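Search this site Go

Acoustic treatment in a hard-floored hall: notes from the first round

The hall we use at Uklow has one fault that outweighs the others, and it is the reverberation. Speech is tolerable at two metres and poor beyond six. A clap from the door end comes back as a flutter, a fast metallic rattle between the two long walls, and dies slowly. I started measuring in July, mainly to find out whether the complaint was about decay time or background noise. It was decay time.

The method was simple. I burst balloons, recorded them on a laptop with a cheap measurement microphone, and read the decay off filtered octave bands. With balloons you rarely get enough level above the noise to see a full 60 dB drop, so I took the first 30 dB after the initial 5 and doubled the result. The low bands were noisy and I do not trust anything under 125 Hz. From 500 Hz to 4,000 Hz the repeats agreed well.

The worst band was 1 kHz. Plaster, glass and timber laid on a solid base absorb very little there, and the only soft material in the building was a pair of curtains too thin to matter. Chairs made almost no difference until people sat on them. 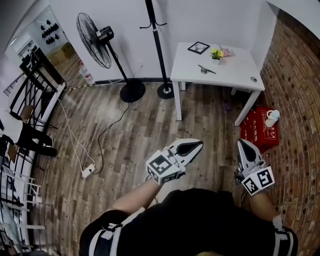
Kidunura Hall Users' Group | Buildings and Equipment

My first thought was carpet, and I would advise against it. Thin carpet works at the top end and does little in the middle, so the room ends up sounding dull and still echoes. It also rules out half of what a hall floor is for. The floor stays as it is.

Absorption therefore has to go on the walls and ceiling. I priced mineral wool panels in two thicknesses. At 50 mm against the wall the useful range starts near 500 Hz. Moving the same panel off the wall on battens, with a gap equal to its depth, extends that downwards for the price of the timber. The gap is the cheapest improvement available and I would do it every time.

Placement matters for the flutter. Two facing walls need treatment on one side at least, at head height, and a staggered layout beats a solid block in one corner. We hung 6 trial panels, borrowed from Kulasport, who had them left over from a squash court. The flutter went at the treated end and was unchanged at the other. The decay time at 1 kHz fell slightly, which is what Sabine's formula predicts for that area.

I keep the readings in a spreadsheet called Erdős, for no good reason, with one tab per microphone position. The fire rating of the fabric is still outstanding. Some suppliers quote a certificate for the core alone, and it does not cover the wrapped panel. Ask for both before ordering.

Next job is the ceiling, once I have the loading figure for the joists.

Contact | Copyright Kidunura Hall Users' Group | Back to top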